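When the gripper won't let go

The robot had been running for 40 minutes when it stopped obeying. It had reached into an old desktop computer, closed its fingers on a memory module, eased it out of the slot and carried it over to the tray. Then it was told to open its hand, and the hand stayed shut.

"I was thrilled for about one second, because the pull was so clean," says the test engineer at Driltley, a small electronics recovery shop that takes in retired office computers and strips them for parts. "Then the arm started back toward the PC with the module still in its fingers. It thought the hand was empty. It was going in to grab the next one!"

She got to the stop button in time, or nearly. The module, held crosswise, had already come down on a latching clip and snapped it off. One broken clip on a board that was headed for recycling anyway doesn't sound like much, and she agrees that it isn't. She has spent a good part of the spring on it all the same, and she talks about it with the kind of delight other people save for their vacations.

The project is called Lucero. The idea is to have an arm do the dull part of the teardown, the memory, the cards, the cables and the heat sinks, so that the people at the benches can get on with testing and sorting. In March the arm was cleared to work through a batch of 2,120 machines, a mix of office desktops from several makers. It had finished 1,044 of them before the jam.

"That's the part I love telling people," she says. "More than a thousand computers! Different cases, different boards, cables going every which way, and it just kept going in there. I used to stay after my shift to watch it. So when it failed I was sad, sure, but I was also so curious. What had changed?"

Her first guess was the software, and so was everyone else's. Driltley runs the arm on a control package called Divix, and a small update had gone in the week before. They rolled it back. The hand jammed again the next morning. They swapped the cable to the gripper and it jammed again, and this time she was standing right beside it with a flashlight.

"You could hear it," she says. "A little tick, and then the motor humming against nothing. I turned to my coworker and said, that's a mechanical noise. We've been reading logs for two days and it's a mechanical noise."

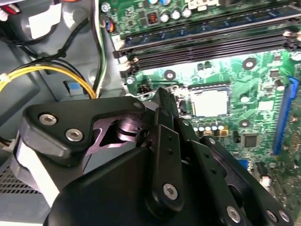

The Lucero gripper reaching over a motherboard inside an open desktop case.

They took the gripper off, set it on a clean towel and opened it up. One of the pivot joints had dust packed into it, a gray felt of the sort anyone who has opened an old office computer will know. Mixed in with the dust was a sliver of plastic hardly bigger than a grain of rice. With the fingers nearly closed, the sliver could slide under the moving part and wedge it there.

"We'd been so careful about what the fingers touch," she says. "Pads, force limits, how hard you can squeeze a memory stick, we had pages on that. And the whole time the hand was going down into these dusty boxes and breathing it all in."

The dust explained the jam. It didn't explain why the arm had moved off with its hand still shut, and that is the part she wants to talk about most. Divix had sent the command to open, waited a moment and gone on to the next step. The gripper does report its finger position, and the report was sitting right there in the log, saying closed, closed, closed. Nothing in the program was looking at it.

"I wrote that step," she says. "I wrote it on the first day, when the hand was brand new and opened every single time, and I meant to come back to it. So that one's mine."

She is quick to point out what else could have happened. The benches are close together, and people do lean over to pick modules out of the tray. The arm moves slowly and the rules say to keep hands clear while it is running, but a robot that is wrong about what it's holding is a robot she doesn't want anyone near. Driltley shut the cell down for 20 days while the fixes went in.

The program now checks the finger position after every open and every close, and if the numbers are off the arm stays where it is and a yellow light comes on. Each PC gets blown out under a hood before it goes to the robot. The gripper itself comes off for cleaning at the end of the shift, a job she has mostly kept for herself. A supplier called Claltik is making a soft cover for the joints, and the first version arrived a little too tight - the fingers could barely spread - so a second is on order.

Lucero is back at work on the rest of the batch, for now with someone posted at the stop button. The yellow light has come on twice since the restart. One was a real jam, caught before the arm had moved at all.

"I yelled," she says. "People came over, they thought I was hurt. I said no, no, look, it's stuck and it knows it's stuck!"

The other turned out to be a loose plug. She has ordered a better one.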